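Fio sobre a semana em que ensinei um robô a encaixar módulos de memória. Vou escrevendo por partes porque tem muita coisa anotada.

1/ O projeto se chama Jernarance. A ideia é simples de dizer: uma pessoa conduz a garra pela tarefa, o sistema grava, e depois um modelo treina em cima das gravações. Eu sou uma das pessoas que conduzem.

2/ Temos dois modos. No primeiro, solto os freios e levo o braço com a mão. No segundo, fico sentada a dois metros com o controle e vejo só o vídeo da câmera do punho.

3/ Levar com a mão é mais rápido de aprender. O problema é que a mão da gente ajuda demais: você sente o módulo encostar, corrige sem pensar, e essa correção entra na gravação sem nada na imagem que explique o movimento.

4/ No controle remoto é o contrário. Só corrijo o que consigo ver, e o modelo vai ter a mesma imagem que eu tive. As demonstrações saem mais lentas e mais feias, mas treinam melhor. Pelo menos nesta tarefa.

5/ Números até agora: 1.092 demonstrações gravadas, 517 aproveitadas. O resto foi descartado por módulo escorregando, pausa longa no meio ou operador indeciso. A operadora indecisa sou eu em boa parte dos casos.

6/ Quem definiu o critério de descarte foi a Misaki Iwasaki. Pausa de mais de três segundos com o módulo na garra, fora. Achei rígido no começo. Depois vi o modelo antigo parar no ar exatamente onde eu parava para pensar.

7/ Coisas que aprendi a fazer igual toda vez:
– pegar o módulo sempre pela mesma altura
– alinhar primeiro o ângulo, depois a posição
– descer devagar no último trecho
– abrir a garra antes de recuar, nunca junto

8/ O último item parece óbvio. Em março eu abria e recuava ao mesmo tempo, e o módulo vinha junto metade das vezes. Perdemos uma tarde inteira de gravação com isso.

9/ Perguntaram por que não programar a trajetória direto. Com peça sempre no mesmo lugar, dá, e é o que a Zikel faz na linha dela. Nosso caso tem painel em posição diferente a cada rodada, e queremos que a garra se vire com isso.

10/ O ângulo do punho é o que mais cansa. O módulo é comprido e fino, então um erro pequeno nos dedos vira um erro grande na outra ponta. No vídeo fica mais ou menos assim:
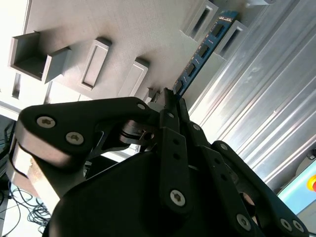 Última edição: 9 de setembro de 2021

11/ As duas pontas dos dedos ficam bem na extremidade de baixo do módulo azul, e a garra ocupa metade do que eu enxergo. Para escolher a ranhura eu me guio pelas aberturas do painel cinza e pela borda do perfil de alumínio.

12/ O reflexo nesse perfil atrapalha. O Haruto Ebihara sugeriu cobrir com fita fosca durante as gravações. Fui contra: se a fita sair depois, o modelo nunca viu o metal brilhando. Ficou sem fita.

13/ Ritmo de trabalho: blocos de 20 demonstrações e pausa. Depois disso minha mão fica pesada no controle e o descarte sobe. Anoto o bloco e a hora numa planilha.

14/ Próxima meta são quase 200 demonstrações boas com o painel girado, todas por controle remoto. Começo na segunda. Se alguém aqui já fez inserção com câmera só no punho, queria saber como resolveu o trecho final, quando os próprios dedos tampam a vista.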